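28 October 2023

Bin picking, cell 2: three-finger gripper against the two-jaw one

Continuing from the August entries. The two-jaw Prekance gripper is off the arm and on the shelf in its box with both sets of pads. The three-finger Clonduveo unit is on. Same flange, same bolt circle, but the dowel was tight and I had to clean up the hole with a reamer by hand before the plate would sit flat. Checked with a feeler gauge all round and nothing went in.

Changing over took most of the morning. The mechanical part was quick. The cable was not. The Clonduveo connector comes out of the side of the palm, whereas the Prekance one came out of the back, so the old routing put a sharp bend in the lead just where the last axis turns. I re-ran it with more slack. There is now enough for a full turn of the wrist one way and a bit under that the other way. I have set a soft limit on the last axis at 205 degrees in the bad direction. Please leave it there. If a planner complains that it can't reach a grasp, flip the grasp.

Tool data
Entered new mass and centre of mass from the maker's sheet, then ran the load identification routine. The two did not agree. The sheet leaves out the adaptor plate and the cable. I am using the identified values. With the sheet values the arm sagged slightly on switching to compliant mode, with the identified ones it stays put. Old tool data is kept under the old name, so going back is a matter of picking the other entry.

The tool centre point was done with the four-point method against the spike. Repeated it because the first go gave a poor residual; I had been touching off with the fingertip pad and the pad gives. Second time I took the pads off and used bare metal. Pads back on afterwards and the offset added by hand.

Controller
The gripper has its own controller box, talking over Ethernet. It takes a position, a speed and a force for each finger and returns the same plus a status byte. Things found out so far:

The status byte says "object held" when the current reaches its limit for any reason. Two fingers meeting each other counts. So does one finger pressing on the floor of the bin. Status alone can't be used to decide whether a pick has worked.

Position feedback is in counts and goes up as the finger closes. The Prekance went the other way. Innes's wrapper assumed the old sense and on the first command the hand closed when told to open. Nothing in it at the time. The sign is now a setting in the config file and no longer buried in the code.

Force setting is not linear at the low end. Below the lowest fifth of the range the fingers don't always move off their stops. I am starting each close at a higher value and dropping it once the fingers are moving.

The controller drops the connection if it is not polled for 2,000 ms. It then holds its last position and needs a reset. The planner can easily sit thinking for longer than that, so there is now a small thread which does nothing but ask for status.

Bin and contents
Same bin, same clamps. I re-tightened the ones on the left side after a test push moved the bin. A finger catching on the wall is going to happen with this hand, as it is wider when open than the Prekance, and the bin must not walk. The bin pose was re-taught after tightening.

The contents are the mixed set: soft things and rigid things together, left as they fall. I had wanted to start with rigid only and Ruaridh wanted the mixed set from the beginning, his argument being that we already know a box can be picked up. Fair enough. Mixed set it is.

Method
Each attempt is one descent, one close, one lift, and a hold above the bin. An attempt passes if the item is still in the hand at the end of the hold. It is a partial if the item left the floor and fell back. Anything else is a fail. Only one item may leave the bin; two together is a fail and gets its own note. Contents are tipped and stirred between runs but not between attempts.

Approach is from above with the palm square to the floor of the bin, unless the target is against a wall, in which case the hand is tilted away from the wall. Descent speed is slow for the last stretch and the arm is compliant along the tool axis, so that landing on something hard is not a protective stop.

First impressions, no figures until the full run is done:

Box. Good when lying clear of the walls. Two fingers take the long sides and the third has nothing to do; it either rests on top or hangs in the air. I tried folding it out of the way, which helps when there is a neighbour.

Cup. Much better than with the two-jaw. The three fingers centre it and it rolls into the hand, where before it rolled out. Lying on its side it is picked across the body. I have not tried going in by the mouth.

Soft toy. Picks nearly every time from any direction. Force can be kept low. The only trouble is the limbs, which the camera sees as separate objects, and the planner is happy to go for one of them. It held, but the body swung on the way up.

Cloth. This is the one I care about. With the two-jaw hand we needed a fold standing up between the jaws, and if there wasn't one the jaws slid over the top. The three fingers gather material towards the middle and make their own fold. It works when the tips are low enough to touch the bin floor through the cloth and does not work when they are even slightly high. Depth from the camera is poor on this item, so I stopped trusting it: the hand goes down until the arm feels contact, backs off a little, then closes. The pads drag on the metal while closing. I expect them to wear and will look at them at the end of every session.

Things lying on top of the cloth are a problem of their own. The segmentation merges a thin item with the cloth underneath and gives one mask. Then the grasp centre is somewhere between the two and both come up, or the thin one is pushed down into the folds. 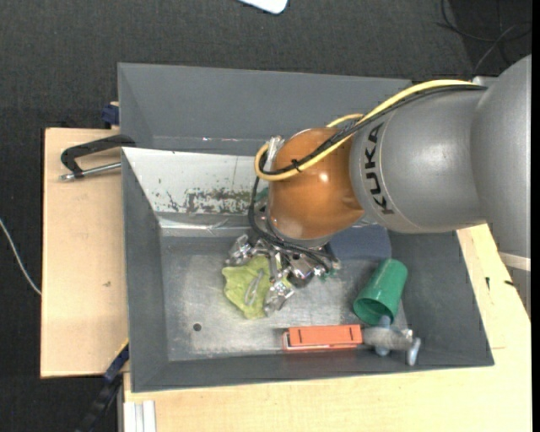

Ruaridh Crichton
Workshop engineer, Grernau handling cell

My notes on the same set-up, added to the above so it is all in one place.

The spread of the fingers over the cloth wants to be wider than the planner gives. It opens to the width of the mask plus a margin, and for a crumpled item the mask tells you little about where the loose material is. I overrode it to full open and the gathering was better, at the price of the outer finger fouling whatever lies next to it. In the middle of the bin that is acceptable. Near the wall it isn't.

Reflections. The floor of the bin is bare and scratched and throws back the overhead light in patches. Depth drops out in those patches. Turning off one bank of lights made the depth image steadier and the colour image worse. I would sooner paint the floor matt, but then the results can't be set beside the August ones. Leave it until both grippers have been through the full run.

Cables. I cycled the wrist end to end at low speed and watched the loop. It clears the fingers in every pose I tried. The tie on the wrist should be looked at weekly; with the extra slack the bundle works back and forth under it, and the yellow jacket will be the first thing to mark.

Pads. I have a second set in a softer rubber. They would grip the cup better and drag worse on the floor. Not to be fitted until the present pads have been through the whole comparison.

Still to do
Full run with the Clonduveo, mixed set, settings as in the config file saved today.
Put the Prekance back on and do the same run with the feel-for-the-floor descent, which it never had. Otherwise the cloth result is a comparison of two descents and tells us little about the hands.
Log finger positions at 2 points, end of close and end of hold, and use the difference to detect a drop.
Ask the maker about the low end of the force range.
Innes to split the config so that each gripper has its own file.
Order a spare cable for the gripper.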